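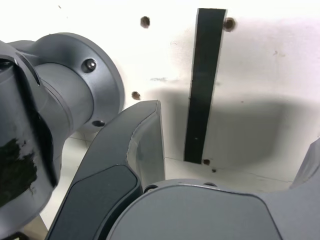

OK so I finally moved my whole game library off the old hard drive last night and I'm way too happy about it, so you're all getting a thread.

Background: 973 GB of games on a drive that sounded like a coffee grinder. Tollbridge alone took two minutes to get to the main menu. I used to put the kettle on.

The thing I didn't know — you don't have to download any of it again! I was all set to wreck our internet for a week. Most launchers have a "move install folder" option tucked away in the storage settings. Tick the games, pick the new drive, go to bed.

Trollix was the odd one out. Its launcher only lets you move one game at a time and it forgets where your mods live. Copy the mods folder somewhere safe first. Ask me how I know (sorry to my lovely modded farm, 80 hours, gone in June when I tried this the first time).

Bouchra Belhaj put me on to the fix for that one. You start a fresh install on the new drive, pause it at 2 per cent, paste your old files over the top, then hit resume. It checks what's there and skips the rest. Took 30 minutes and my saves came through fine!!

Speaking of saves, have a look at whether yours are in the cloud or in your documents folder. Sulevska keeps them in BOTH and will cheerfully ask you which one you want. Pick the one with the newer date. Read it twice, I nearly clicked the wrong one.

Load times now: Tollbridge gets to the menu before I've sat down properly. Sulevska's big harbour map doesn't stutter when you ride in any more. I just kept riding in and out of the gate like a goose.

Mostafa Radwan asked if it helps frame rates. Not for me, same as before. It's all in the loading and the little hitches when a new area pops in. Still my favourite upgrade in years.

Old drive's been wiped and it's for screenshots and my favourite recordings now. Still grinds.

Next job is sorting the 2 controllers that won't stay paired. If you've got one going happily over Bluetooth, tell me your colour and model, I'm all ears!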